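Search the help pages Enter a keyword or model Go
2 min read

Battery light comes on at idle, goes out when I drive

Rhydian Phillips

I have a small hatchback with 88 thousand miles on it. For the past two weeks the battery light has come on when I sit at a stop light with the headlights and blower running. It goes out as soon as I pull away. The battery was replaced in March and the terminals are clean. I put a meter on it this morning and got 12.5 volts with the engine off, 13 volts at idle with everything on, and 14.2 when a friend held the engine at a fast idle.

The parts counter in Clarnville wants to sell me a rebuilt alternator from Ostora. Before I spend the money, is there anything else I should check? The belt looks old but I don't hear any squeal.

Sakda Tanasarn

Check the belt first. A worn belt can slip without making noise, and it slips most when the load is high and the engine is turning slowly, which matches what you have. With the engine off and the key out, look at the ribbed side. Modern belts often don't crack when they wear out - the grooves just get deeper, and a cheap plastic gauge will show it. Look at the tensioner too. If the arm bounces around at idle, replace it along with the belt.
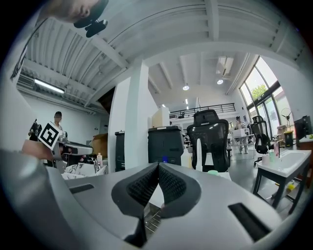
Two dark gray finger pads with textured mesh grips.

After that, measure the voltage drop on the charging cable. Put one lead on the alternator output stud and the other on the battery positive post, engine running and lights on. You want a very small reading, 0.2 volts or less. Then do the same from the alternator case to the negative post. A bad ground strap will fool people into buying alternators.

If all of that is good, the brushes or the regulator are next. Have the alternator tested on the car before you buy one.

Montri Siriwan

Mine did this and it was the alternator. Just change it.

Inès Leblanc

I'd go with Sakda's order. Also see if your idle speed is low. Mine was sitting 90 rpm under spec from a dirty throttle body, and the light stopped after I cleaned it. I fitted a Pratix belt at the same time, so I can't say for sure which one fixed it.

Last updated: 11 months ago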